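Stunudach Home Tidy Trial: Frequently Asked Questions

Thanks for all the messages since we opened the sign-up page! We've collected the ones that keep coming up. If yours is missing, use the contact form and we'll add it on the next update.

What is the Home Tidy trial?
You borrow a Ziratard humanoid for 28 days and it practices small household jobs in your home. Shoes, mostly, to begin with. The Lehner software package that comes with it covers picking things up, turning them around and putting them on a shelf.

Why start with shoes?
We love shoes as a test job. They're soft in one place and stiff in another, they come in pairs, and left and right look almost the same. A slide sandal with a thick sole needs a very different grip from a closed slipper, and getting a hand to cope with both is a really fun problem.

Do I need a special shoe rack?
No. Open shelves work best, as the arm can come in from the front without bumping a door. Our own practice rack has wooden boards in a black metal frame, and you can see it in both pictures. 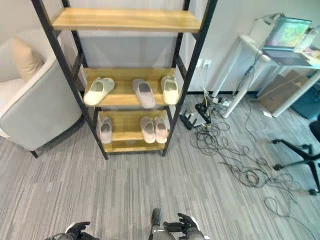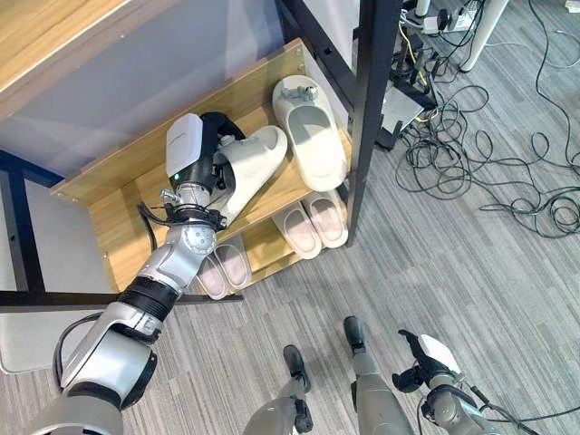

Slippers on the rack, and a white slide sandal in the robot's hand (second picture).

Does my floor have to be spotless?
It doesn't, but please move loose cables out of the robot's path before you press Start. Low carpet is fine. Thick rugs with fringes are not, at least for now.

Can it match pairs?
Yes, and this is the part we're most excited about! It compares color and shape, then sets the two shoes next to each other. Pale colors still trip it up sometimes, especially under warm evening light. Turning on an extra lamp helps.

How much room does it need?
Leave 30 inches clear in front of the shelf. More is nicer if you have it.

What about boots?
Ankle boots, yes. Tall boots flop over and we haven't cracked that yet. Same for anything with long laces hanging down.

Is it fast?
Not yet. You'll beat it easily. Most people in the first round ran it while they were making dinner and checked the shelf later.

What does the trial cost?
The loan is free. There's a refundable deposit of $1,000, returned once the robot is back with us and checked over.

Can I use my own gripper?
The Gaser wrist adapter is supported, but you'll have to redo the hand setup yourself. The steps are in the printed guide, page 54.

When is support open?
Every Wednesday from noon to 6 p.m. by phone, and by email the rest of the week.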